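杯子和塑料碗的日常清洗:茶渍、油膜、异味分开处理

适用范围:陶瓷杯、硬塑料杯、塑料碗。带金边银边的杯子、木碗、漆器不要照着做。保温杯的内胆可以参考茶渍那一段,杯盖和密封圈另外看文末。
更新于5月30日,补了小苏打膏的比例和几条留言。

先说要准备的东西

中性洗洁精一瓶,小苏打一袋,食用白醋或者柠檬酸一小包,过碳酸钠(超市里叫氧系漂白粉或者彩漂粉)一袋。工具是一块软海绵,一支旧牙刷,一块不掉毛的布,再加一个沥水架。我家的过碳酸钠用的是Rustilow,小袋装,开封后拿夹子夹紧。换别的牌子也可以,看一眼配料表,加了香精和荧光增白剂的那种别拿来洗餐具。

不要准备钢丝球。百洁布绿色那一面也收起来,塑料碗一次就能刮出细纹,以后油和颜色都往纹路里钻,越洗越旧。

第一步 把脏的种类分清楚

杯子里常见的是三种东西。棕黄色的一圈是茶渍或咖啡渍,手摸上去是滑的或者稍微有点涩。发白、发硬、摸着像细砂的是水垢。杯口外沿那一圈发灰、发腻的是嘴唇和手留下的油。

碗里主要是油膜,塑料碗还多两样,染色和异味。番茄、咖喱、辣油会染色。蒜、鱼和剩菜会留味。

这几样东西用的清洁剂不一样,所以先看清楚再动手。茶渍和染色用过碳酸钠,水垢用酸,油用洗洁精加温水,异味要看情况。拿醋去泡茶渍效果很一般,拿小苏打去擦水垢也是白费力气。

浅色的杯子最好拿到窗边看,从正上方往下看一遍,再把杯子斜过来看一遍侧壁。杯底和杯壁交界的地方有个弯,光照下会有阴影,很容易把阴影当成污渍,也容易把污渍当成阴影。拿不准就用湿手指抹一下。

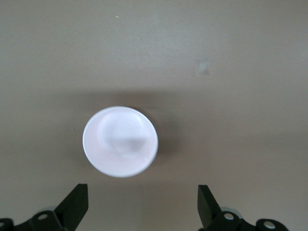 Vasanthi Gunawardena:我家白杯子看着是干净的,用纸巾在杯底转一圈,纸巾是黄的。后来我就不靠眼睛看了,每个礼拜天拿纸巾擦一遍,有颜色就泡,没颜色就不管。

纸巾这个办法可以用,白色的厨房纸最好,干的擦一次,沾水再擦一次。陶瓷杯釉面磨旧之后会有灰色的细线,那是勺子刮上去的金属痕,擦不到纸巾上,泡也泡不掉,要用后面说的小苏打膏。

第二步 先过一遍洗洁精

不管后面要泡什么,油先去掉。表面有油膜的时候,漂白粉和酸都碰不到下面的污渍,泡一晚上也是那样。

水温用手伸进去觉得热但能一直放着的程度。太烫的水对薄塑料碗不好,便宜的碗会变形,放在桌上会晃。洗洁精挤在湿海绵上,揉出泡沫再擦,别直接倒在碗里,倒多了冲不干净。

擦的顺序是杯口、内壁、杯底、外壁、把手。把手和杯身连接的缝里用牙刷。没有把手的圆杯子省事一些,手指握过的那一圈多擦两下就行。

塑料碗的油膜比陶瓷难洗。热水冲完用手指搓碗底,还打滑就再来一遍。两遍还打滑,先用纸巾把碗擦干,往干碗里挤一点洗洁精,用干海绵抹开,放几分钟,再加热水。加水之前先抹开,比一上来就冲好用很多。

第三步 茶渍和咖啡渍

用量:过碳酸钠9克,热水先加250毫升搅化,再兑同样多的热水,一共两个普通杯子够用。没有秤就用平的两茶匙,差一点不要紧。

把杯子放进一个盆里,水要没过杯口。只往杯子里倒也行,但是杯口内侧那一圈往往就泡不到,最后还是留一圈黄。过碳酸钠遇热水会冒泡,所以盆不要装满,更不能灌进带盖的瓶子里把盖子拧上。

泡半个小时。茶渍重的泡一个小时,中间水凉了可以换一次。时间到了用海绵轻轻一抹,大部分会自己掉。还剩一点就再泡一次,不用使劲刮。

取出来用流水冲,里外都冲,杯底外面那一圈没上釉的地方多冲一会儿。那个地方吸水,冲不干净会有点碱味。

洗的时候戴手套。铝的东西不要放在同一个盆里,会发黑。我有一把小铝勺就是这么黑掉的,现在拿来舀花土。

第四步 水垢

柠檬酸一茶匙化在一杯温水里,倒进有水垢的杯子,放二十分钟,用牙刷刷杯底,冲掉。用白醋就兑一半水,放的时间长一些,味道大,把窗打开。

注意:含氯的漂白水,也就是常说的84那一类,绝对不能和醋、柠檬酸放在一起用,会产生有毒的气体。刚用过含氯漂白水的杯子,要彻底冲洗之后改天再除水垢。这篇里面没有哪一步需要用含氯漂白水,家里没有就不用买。过碳酸钠那盆水和柠檬酸那杯水也分开用,倒在一起两边都没效果了。

第五步 塑料碗的染色

刚染上的最好洗。饭后马上用冷水冲一遍,再抹洗洁精。辣油和咖喱留在碗里过夜,第二天基本就要泡了。

配法和茶渍一样,水温降一些,温热就可以,泡的时间延长到两个小时。碗浮起来就在里面压一个装了水的杯子。浅口的碗比较容易浮,而且浮起来的时候常常歪着,一边泡到了一边没泡到,拿出来会有一条斜的分界线。

泡完还有颜色,冲干净,放在有太阳的窗台上晒半天。咖喱的黄色晒一晒会淡很多,番茄的橙色差一点。晒的时候碗口朝着太阳,过一阵子转一下。晒一天就收,长时间晒塑料会发脆。

浅色的碗,浅蓝、浅黄、米白这些,看染色最直观,拿碗里面的颜色和碗外面的颜色对比就行。里外差不多就可以停了。深色碗看不出来,按气味和手感判断。
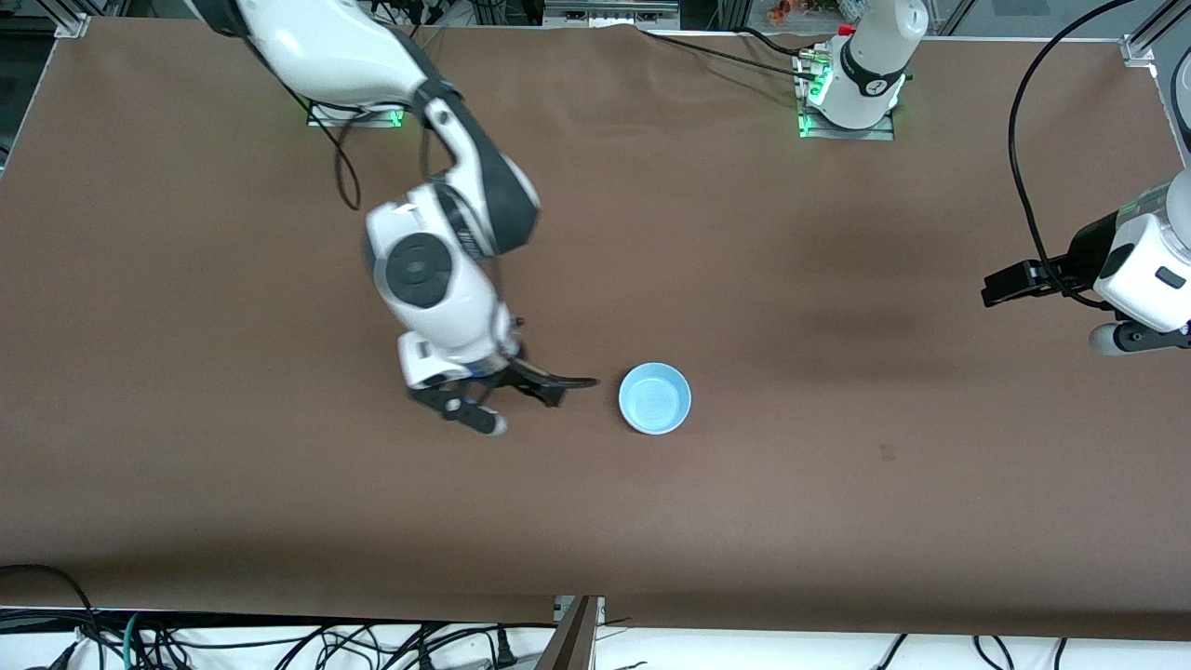 浅蓝色塑料碗,圆形浅口。

第六步 异味

先闻干碗,再闻倒过热水的碗。干的时候没味,倒了热水有味,说明味道在塑料里面,光洗表面没有用。

轻的异味用小苏打水,一汤匙兑一盆温水,碗整个泡进去,过夜,第二天早上冲掉晾干。

蒜味和鱼味重的,小苏打过夜之后,换柠檬酸水再泡一个小时,中间冲洗一次。这样处理两轮。两轮之后倒热水还有味,这个碗就改去装钥匙、装夹子,不要装吃的了。

有些文章让往碗里塞报纸或者茶叶渣。茶叶渣我试过,味道是淡了,碗又染上了一层黄,等于回到第五步。

小苏打膏的做法

前面说的金属划痕,还有杯底一小块怎么泡都不掉的印子,用这个。

小苏打三份,水一份,在小碟子里拌成牙膏那样的稠度。食指裹一块湿布,蘸一点,在印子上画小圈,力气和擦眼镜差不多。擦二三十圈冲掉看看,没掉再来一次。

只用在陶瓷上。透明塑料、亮面塑料都不要用,会磨花。杯子外面有图案的地方也避开,釉上的图案会被擦掉。

第七步 冲和晾

冲的时候水流不用大,转着冲,里面冲三圈,外面冲一圈。对着光斜看,水在表面铺成一片是干净的,水缩成一颗一颗,多半还有油。塑料本来就比较挂水珠,所以这条只对陶瓷和玻璃准。

晾的时候杯口朝下放在沥水架上,下面要透气。直接扣在桌面或者抹布上,杯子里的水汽出不来,第二天翻过来一股闷味。没有沥水架就先用布擦干,再杯口朝上放一会儿,干透了再收。

塑料碗收的时候不要湿着摞。两个碗贴得很紧,中间那点水能留好几天。我在每两个碗之间垫一张厨房纸,冬天也这么做。

我家杯子里最小的一只装185毫升,口小,手伸不进去,海绵也转不开。对付这种杯子,把海绵剪成一条,用筷子夹住,在里面转。长柄杯刷也行,Winero那支刷头可以拆下来换,买的时候标价149,觉得贵就用筷子。

多久做一次

每天:用完就洗,只用洗洁精。
每周:喝茶喝咖啡的杯子泡一次过碳酸钠。不喝茶的不用泡。
每月:除一次水垢。水硬的地方改成两周。
塑料碗:有颜色有味道的时候再处理,平时不用泡。

十一月以后天冷,自来水冰手,很容易洗得马虎,油膜多半是那几个月积下来的。那时候拿个盆接热水洗,比开着龙头冲要好。

杯盖和密封圈

密封圈用牙签的钝头挑出来,别用刀尖。和杯盖一起泡小苏打水,半小时,用牙刷刷盖子里面的槽。硅胶圈发黑的小点如果是霉,刷不掉就换新的。装回去之前两样都要干透。装好以后倒半杯水,盖上倒过来停一会儿,漏水就是圈没压平。

留言摘录

Virgil Manole:过碳酸钠泡完杯子摸起来涩涩的,是不是没冲干净?
回复:多半是。再用温水冲一遍,还涩就用很淡的柠檬酸水过一下,然后再冲。茶渍去掉以后釉面本来也会比以前涩一点,对比一下没泡过的杯子就知道了。

Domnica Radu:洗碗机能代替泡吗?我家的塑料碗底下写着可以进洗碗机。
回复:去油可以,染色去不掉,高温烘干有时候还会让颜色更牢。有咖喱的碗先手洗一遍再放,放在上层。

Tahmineh Akbari:补充一点,小苏打膏拌好了别留,第二天就结成块了,每次拌一小勺够用。
回复:对,我也是现拌现用。

Ecaterina Vlad:晒碗那步,阴天放在窗边有用吗?
回复:有一点,慢。等晴天吧。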